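제트세오 생활관 공용시설 관리 정례회의 회의록

일시: 2018-01-05
장소: 시튼동 1층 회의실
참석: 루키안 흐나튜크(진행), 보흐다나 파나슈크(기록), 각 층 담당자
배포: 시튼동, 서그던동 각 층 게시판 및 관리실

1. 지난 회의록 확인

지난 회의록은 한 군데를 고친 뒤 그대로 승인하였다. 고친 곳은 서그던동 세탁실 이용 시간이다. 밤 시간 마감이 잘못 적혀 있어 게시판에 붙은 시간과 같게 맞추었다.

지난 회의에서 넘어온 사항의 처리 상황은 다음과 같다.

시튼동 2층 샤워실 문 경첩: 교체 완료.
서그던동 현관 매트: 새것으로 교체하였고 헌것은 창고 입구에 깔기로 함.
청소도구함 열쇠 복사: 한 벌이 아직 돌아오지 않음. 보흐다나 파나슈크가 다음 회의 전까지 회수하기로 함.
공용 냉장고 이름표: 안건 5에서 다룸.

2. 청소용품 재고와 구입

보흐다나 파나슈크가 연말 재고를 보고하였다. 화장지와 물비누는 당분간 충분하다. 고무장갑은 큰 치수만 남아 있어 작은 치수를 따로 주문해야 한다. 욕실용 세제는 소다노 제품을 계속 쓰기로 하였다. 향이 강하다는 의견이 한 층에서 나왔으나 다른 층에서는 불편하다는 말이 없었다. 해당 층에는 무향 제품을 한 통 넣어 보고 반응을 듣기로 하였다.

걸레는 상태가 좋지 않은 것이 많다. 가장자리 올이 풀린 것, 세탁해도 뻣뻣한 것은 버리기로 하였다. 새 걸레는 한 묶음으로 사면 장당 값이 내려가므로 두 동 것을 합쳐 200장을 주문한다. 보관 장소는 시튼동 창고 안쪽 선반이며, 각 층에서는 필요한 만큼 가져가고 장부에 적는다.

색 구분에 관하여 논의하였다. 지금은 층마다 방식이 달라 담당이 바뀔 때마다 혼란이 있다. 다음과 같이 통일하기로 하였다.

남색: 세면대와 세면대 상판
회색: 거울, 창문, 선반
노란색: 주방 조리대와 식탁
갈색: 바닥

변기 청소에는 걸레를 쓰지 않고 일회용 청소포를 쓴다. 색이 다른 걸레를 빨래통에 같이 넣어도 되느냐는 질문이 있었다. 바닥용은 따로 빨고 나머지는 같이 빨아도 되는 것으로 정리하였다.

3. 세면대 청소

지난달 점검에서 가장 많이 나온 지적이 세면대였다. 루키안 흐나튜크는 지적 내용이 대체로 세 가지라고 설명하였다. 배수구 둘레에 흙이나 부스러기가 남는 것, 수전 밑동에 물때가 끼는 것, 그리고 물넘침 구멍을 닦지 않는 것이다.

흙이 남는 문제에 대해서는 화분 이야기가 나왔다. 서그던동 2층에서는 분갈이를 한 뒤 세면대에서 손과 화분 받침을 씻는 사람이 있다고 한다. 신발 밑창을 세면대에서 씻는 일도 있다는 의견이 있었다. 두 가지 모두 앞으로는 1층 다용도실 개수대에서 하도록 안내문을 붙이기로 하였다. 안내문 문구는 보흐다나 파나슈크가 작성한다.

흙이 있을 때 바로 물을 트는 것이 좋은지, 먼저 걷어내는 것이 좋은지를 두고 의견이 갈렸다. 물부터 틀면 빠르기는 하지만 알갱이가 배수구 마개 밑에 모인다. 시튼동에서 지난 6월에 배수가 느려졌을 때도 마개를 들어내니 밑에 흙과 머리카락이 뭉쳐 있었다. 논의 끝에 먼저 걷어내는 쪽으로 정하였다.

층 담당자들이 같은 순서로 할 수 있도록 절차를 다음과 같이 정하였다.

가. 컵, 칫솔, 비누 등 위에 놓인 물건을 모두 내린다. 주인이 있는 물건은 버리지 않고 선반 빈 칸에 모아 둔다.

나. 굵은 알갱이는 마른 걸레로 한쪽에 모아 집어낸다. 집어낸 것은 쓰레기통에 버리고 배수구로 흘려보내지 않는다.

다. 걸레를 적셔 꼭 짠 뒤 볼의 옆벽부터 닦고, 이어서 바닥을 배수구 쪽으로 닦는다. 흰 도기에서는 어두운 색 흙이 쉽게 보이므로 마개 둘레에 남은 것이 없는지 확인한다. 볼 안을 마치면 위쪽 테두리의 모서리도 살핀다.

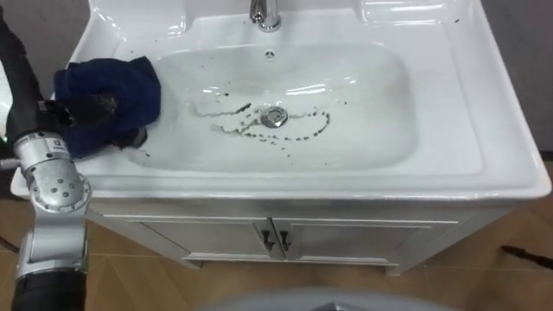

라. 마개를 들어낼 수 있는 세면대는 마개를 빼서 밑면까지 닦는다. 빠지지 않는 마개는 억지로 돌리지 말고 관리실에 알린다.

마. 수전은 밑동부터 닦는다. 물때가 굳은 곳은 세제를 묻혀 잠시 두었다가 닦고, 거친 수세미는 쓰지 않는다. 도금이 벗겨진 수전이 이미 두 곳 있다.

바. 물넘침 구멍은 가는 솔로 닦는다. 솔은 층마다 한 개씩 나누어 준다.

사. 물로 헹구고 마른 걸레로 물기를 닦는다. 상판 뒤쪽에 물이 고이는 세면대가 있으니 그 부분을 한 번 더 닦는다.

아. 쓴 걸레는 헹구어 빨래통에 넣는다. 세면대 안이나 하부장 손잡이에 걸어 두지 않는다.

하부장 안쪽에 관한 의견도 있었다. 하부장에 세제와 개인 용품이 섞여 있어 배관을 점검할 때마다 전부 꺼내야 한다는 것이다. 배관 앞쪽은 비워 두고, 세제는 왼쪽에만 두기로 하였다. 개인 용품은 하부장에 넣지 않는다. 이미 들어 있는 물건은 이달 안에 각자 가져가고, 남는 것은 관리실에서 보관한다.

세면대 청소 횟수는 지금처럼 주 2회로 유지한다. 한 층에서 3회로 늘리자는 제안이 있었으나 담당 인원이 부족하여 보류하였다. 대신 사용한 사람이 그때그때 머리카락과 치약 자국을 치우도록 안내문에 함께 적는다.

4. 욕실 바닥과 환기

시튼동 욕실 바닥 타일 가운데 줄눈이 검게 변한 곳이 있다. 세제로 닦아도 색이 그대로인 부분은 줄눈을 긁어내고 다시 넣어야 한다. 루키안 흐나튜크가 업체 한 곳에 문의하였고 답을 기다리는 중이다. 그때까지는 샤워 후 바닥 물기를 밀대로 밀어 내는 것으로 한다. 밀대는 문 뒤 고리에 건다.

겨울이라 창문을 열지 않는 층이 많다. 환기팬은 사용 후 30분 정도 더 켜 두기로 하였다. 서그던동 3층 환기팬은 소리가 크다는 신고가 있어 덮개를 떼어 먼지를 청소해 보고, 그래도 소리가 나면 교체를 검토한다.

욕실 발판은 젖은 채 겹쳐 두지 않는다. 발판 세탁은 층별로 한 달에 두 번 한다.

5. 공용 주방과 냉장고

냉장고 이름표는 시튼동에서만 잘 지켜지고 있다. 서그던동은 이름 없는 용기가 많아 매번 주인을 찾는 데 시간이 걸린다. 앞으로 이름과 넣은 날짜가 없는 음식은 정리하는 날에 버린다. 정리하는 날은 미리 냉장고 문에 붙여 알린다. 이번 달은 첫 시행이므로 바로 버리지 않고 맨 아래 칸에 모아 이틀 동안 기다린다.

싱크대 거름망은 저녁 담당이 비운다. 거름망이 헐거운 곳이 한 군데 있어 치수를 재서 새것을 사기로 하였다. 기름은 싱크대에 버리지 않고 통에 모은다. 통이 차면 관리실로 가져온다.

행주와 걸레를 섞어 쓰지 않도록 주방에는 노란색 걸레만 둔다. 남은 남색 걸레는 모두 욕실 쪽으로 옮긴다.

6. 비용

이번 분기에 주방과 욕실 소모품에 쓸 돈은 지난 분기와 같은 금액으로 한다. 세면대 물넘침 구멍을 닦을 가는 솔은 개당 3000원이며 층별로 한 개씩 구입한다. 영수증은 구입한 주 안에 보흐다나 파나슈크에게 낸다. 늦게 낸 영수증은 다음 분기로 넘어간다.

줄눈 보수비는 견적을 받은 뒤 따로 논의한다.

7. 기타

세탁실 건조대가 한쪽으로 기울어 있다는 신고가 있었다. 나사를 조이면 되는지 먼저 보고, 부러진 것이면 새로 산다.

복도에 놓인 빈 상자는 치워 달라는 요청이 있었다. 소방 점검이 예정되어 있으므로 이달 중순까지 모두 내려놓기로 하였다. 상자는 접어서 묶은 뒤 뒷문 옆 수거 장소에 둔다.

새로 들어온 층 담당자에게 절차를 설명할 시간이 필요하다는 의견이 있어, 다음 회의 시작 전에 시튼동 욕실에서 세면대 청소 순서를 한 번 같이 해 보기로 하였다. 참석은 자유이나 처음 맡은 사람은 되도록 참석한다.

8. 결정 사항과 담당

걸레 200장 주문 및 색 구분표 게시: 보흐다나 파나슈크
세면대 안내문 작성(화분, 신발, 개인 용품): 보흐다나 파나슈크
가는 솔 구입과 배부: 루키안 흐나튜크
줄눈 보수 견적: 루키안 흐나튜크
서그던동 3층 환기팬 청소: 서그던동 3층 담당
하부장 정리: 각 층 담당
열쇠 회수: 보흐다나 파나슈크
싱크대 거름망 치수 확인: 서그던동 1층 담당
무향 세제 시험 사용: 요청한 층 담당, 결과는 다음 회의에서 보고

다음 회의는 다음 달 초에 같은 장소에서 연다. 안건이 있는 층은 회의 4일 전까지 관리실에 쪽지로 낸다.

기록: 보흐다나 파나슈크
확인: 루키안 흐나튜크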